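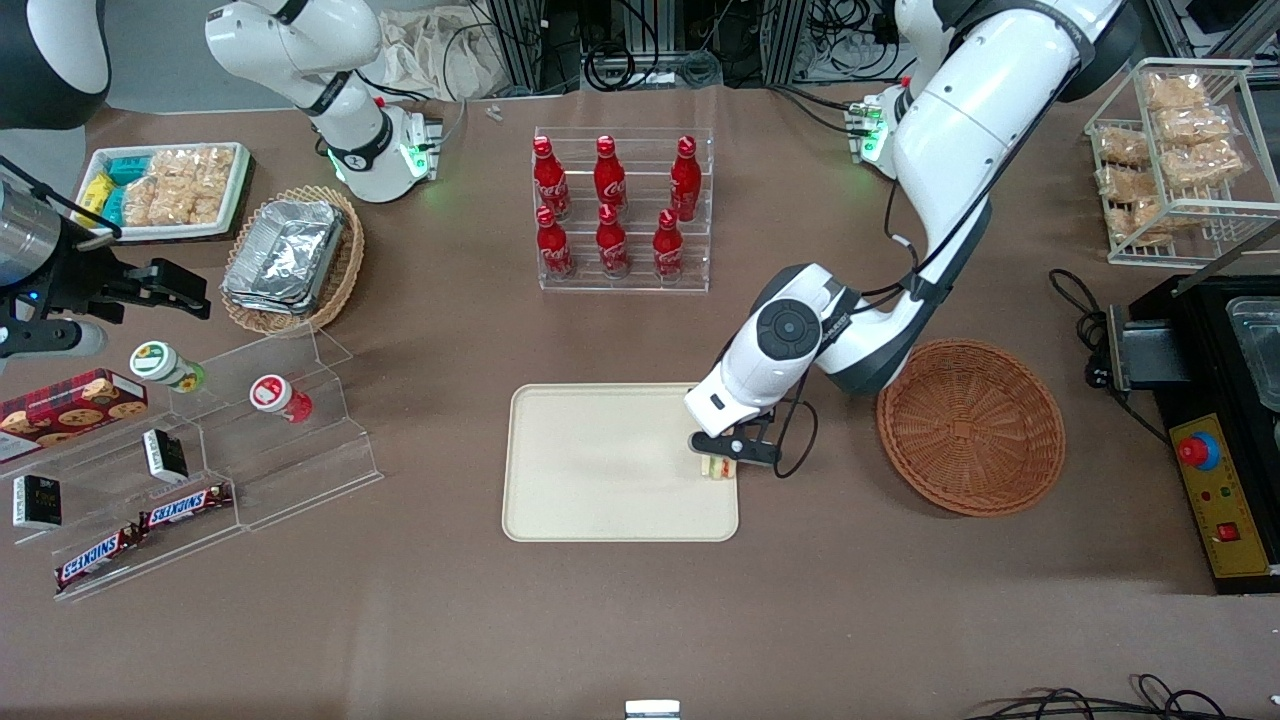
Snack trays, an acrylic display and a beige tray on a brown tabletop.

Food & Drink > Company News

4 min read

Search news, topics, companies Go

Tudex opens Melon snack program to independent stores, drops minimum order

YULE – Tudex, the snack and dry goods distributor, is opening its Melon program to independent stores starting in August. Corner stores, gas stations, college shops, hotel lobbies, bowling alleys. Anyone with a counter and a resale certificate can apply. Until now Melon was for chain accounts only.

The big change is the order size. Under the old terms a store had to take full cases of every item, and a full case of a slow seller can sit in a back room until the date runs out. Melon stores will be able to order mixed trays, any items from the list, with no minimum on the number of trays. One tray is fine. Delivery is free at seven trays and up. Below that there is a flat fee of $13 per drop, same fee whether it's one tray or six.

The opening list has 207 items. Chips, nuts, crackers, cookies, hard and soft candy, dried fruit, meat snacks, gum. Chilled items are not in the program at this time and neither are drinks. Tudex is looking at drinks but has nothing to announce.

"Small stores have been asking us for this for a long time," said a Tudex spokesperson. "They didn't want a discount so much as they wanted to stop buying 48 of something to sell nine. The mixed tray is the answer to that, and we should of done it sooner."

What a store gets

Each tray comes packed for the shelf with a printed list on top showing every item, the unit cost, the suggested price and the earliest date in the tray. Stores can follow the suggested price or set their own. No penalty, no questions. Tudex does not track shelf prices in Melon stores and has no plans to.

New stores also get a starter kit. Shelf strips, price tags, one counter rack and a sheet of tips on where to put what. The kit is free with the first order and is the store's to keep, even if the store leaves the program. Extra racks can be bought at cost through the order desk.

Dates have been a sore point with small buyers, so there is a written rule on them now. Nothing goes out with less than 25 days left on it. If something does, the store keeps the goods and gets a full credit on the next invoice. Send a photo of the date code to the order desk – no return needed.

Items that don't sell can be swapped. Each store can send back one tray's worth of unopened goods per quarter and pick something else of equal value. The driver takes it on the next regular drop. Opened, crushed or past-date goods can't be swapped. Seasonal goods can't either, with one exception, see below.

Seasonal items

The first seasonal list comes out in early fall and will have Halloween candy, caramel corn and a few baking items. Stores that have been in Melon for a full quarter may swap seasonal goods one time, up to half a tray, as long as the request is in before the holiday itself. Tudex tried this with the chain accounts last winter and is keeping the same terms.

Orders for the holiday gift tins are handled seperately and will open later in the year. The tins sold out early last time. Stores that want them are asked to put their name on the list when they sign up, there's a box for it on the form. Being on the list is not an order.

Istard to handle warehousing

Tudex will pick and pack the new orders at the Istard building on the east side of Yule. Istard has stored dry goods for Tudex before, mainly overflow in the busy months. Under the new agreement it will keep the full Melon list in stock and load the trucks overnight. Routes leave at 4 a.m. so most stores should have their order before the lunch rush.

The two companies remain separate. Istard is not buying any part of Tudex and Tudex is not buying any part of Istard. Terms were not disclosed.

"It's a dry building with good docks and it is close to the highway, which for us is most of the battle," the Tudex spokesperson said. "Our own building was laid out for pallets. You can't run a mixed order business out of a pallet building, or you can but everybody is unhappy by Thanksgiving."

The current Tudex warehouse stays open for chain accounts. No changes to chain pricing, chain delivery days or chain order cutoffs. Chain buyers do not need to do anything.

Where and when

Melon will start with stores in Yule and the towns along the river road, then move out to the county line. Stores farther out can sign up now and will be told when a route reaches them. Tudex is not giving dates for the outer routes yet. It depends on how many stores sign up along each road, and a truck with two stops on it does not pay for itself.

Each store gets a fixed delivery day. The order cutoff is noon two business days before that. Orders in after noon roll to the following week. Stores can order by phone, by email or on the paper form that comes with each delivery – hand it to the driver. An online form is being tested with current accounts and will be opened to Melon stores when it's ready.

Payment is by card or check on delivery for the first 13 weeks. After that a store in good standing can ask for net terms. Stores already buying other goods from Tudex on terms can keep those terms and have their trays added to the same invoice.

How to apply

The form is one page. Store name, address, hours, a copy of the resale certificate, and a note on where the truck can stop. That last part matters, please fill it in. Alleys, low awnings, school zones, a side door that sticks, whatever the driver should know. Most applications will be answered within a week.

Stores can ask for a sample tray before signing up. Sample trays hold 25 items, picked by Tudex from across the list, and are billed at cost. The charge is taken off the first regular order if the store joins. One sample tray per location. Owners with more than one store should fill in one form per store but can ask for a single invoice.

Questions on allergens should go to the order desk, not the driver. Full ingredient sheets for every item on the list are available in print or by email. Items packed by the maker with a nut warning are marked with an N on the printed list. Stores selling near schools may want to look at that column first.

About Tudex

Tudex distributes snacks, candy and dry goods to grocery chains, convenience stores and food service accounts. It is based in Yule and is privately held. Melon is its mixed tray program for retail stores.

About Istard

Istard runs dry storage and overnight loading for food and household goods companies. Its building in Yule has space for both short term and year round accounts.

Press contact: Tudex press office, Yule. Please put "Melon" in the subject line. For orders and applications contact the order desk, the press office can't take orders.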